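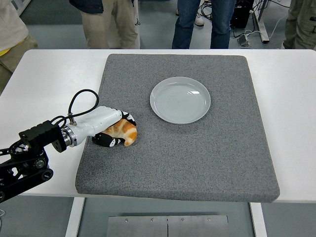
Penine started with a conversation between two people who were tired of telling talented friends that they ought to be better known. Bohdan Kostiuk had spent years writing speeches and bylined articles for other people, and Yevhen Hordiienko had been booking guests for a regional radio show, and between them they had met a great many accountants, midwives, furniture makers and tax lawyers who could hold a room for an hour and then couldn't write three sentences about themselves. So we help people do that. We still like to begin small, with one thing you'd want a stranger to remember about you, and it can be as plain as a round pale plate on a gray mat or as silly as a plush croissant, so long as it sticks in the mind and you're happy to be asked about it.

These days there are 8 of us, and we work with consultants, trainers, clinicians and owners of small firms who have something worth saying and would like more of the right people to hear it. Some come to us with a book half written. Some come with a talk they've been giving for years to the same association and a feeling that it could travel further. Quite a few come with nothing on paper at all, and we're very fond of those (they tend to be the best talkers).

## How we work

We start by listening, and we mean a good long listen, usually two mornings with a pot of coffee and no slides. Pylyp Savchuk leads most of these first sessions. He'll ask what your clients thank you for, what you argue about with colleagues, and which question you've answered so many times you could do it in your sleep. Out of that comes a short written profile, never longer than 300 words, which you'll be able to use on your website, in a speaker introduction or at the bottom of an article.

After that we plan the year with you. For some people it's a newsletter and a handful of conference talks. For others it's a book proposal, and Orathai Wongsuwan looks after those from first outline to the letter that goes to the agent. She used to edit cookbooks and she is very patient about missed deadlines, up to a point!

Sebastião Barbosa coaches speakers. He likes to work in the actual hall whenever the organizers will let him in early, and he has strong views about lecterns.

## Who we've worked with

Our first client was Girar, a family translation bureau whose founder wanted to speak at trade events and was frightened of microphones. She now runs the opening session at one of them every April. We've since helped the partners at Omerović put their thinking on workplace mediation into a short book, and we write the monthly column for Tirico together with their head of training, who does most of the good lines herself.

## Come and say hello

If any of this sounds like you, write to us and tell us a little about your work. A few lines will do, and please don't worry about polishing them. The first call is free, one of the 8 of us will always answer, and we'll tell you plainly if we think somebody else would suit you better.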